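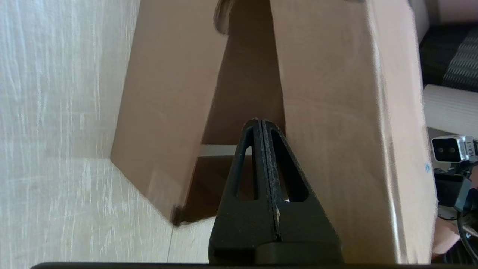

By the Jorthorpe Science Pages team
Reading level: ages 9 to 11

Why is cardboard strong?

A sheet of writing paper bends under its own weight. Cardboard is also made of paper, yet a box made from it can hold a stack of books. The difference lies in the shape of the layers.

The kind used for most brown boxes is called corrugated board. It has two flat outer sheets, called liners, with a wavy sheet glued between them. The waves are called flutes. Each flute works as a small arch. When something presses on an arch, the push is shared along both sides.

Flutes also hold air. Air weighs very little, so the board is thick and stiff but still light. The trapped air slows down heat too.

Direction matters. Board bends easily along the line of the flutes and resists bending across them. In most boxes the flutes in the walls run up and down – like rows of thin pillars.

Water is the main weakness. Paper is made of plant fibres, and damp fibres slide past each other more easily. A wet box sags.

Try it yourself

Fold a sheet of paper into narrow pleats, like a fan. Rest it across two cups. Put coins on top, one at a time, until it drops. Repeat with a flat sheet and write down both results. In our test the pleated sheet held 75 coins and the flat sheet held 2.

Next page: How paper is recycled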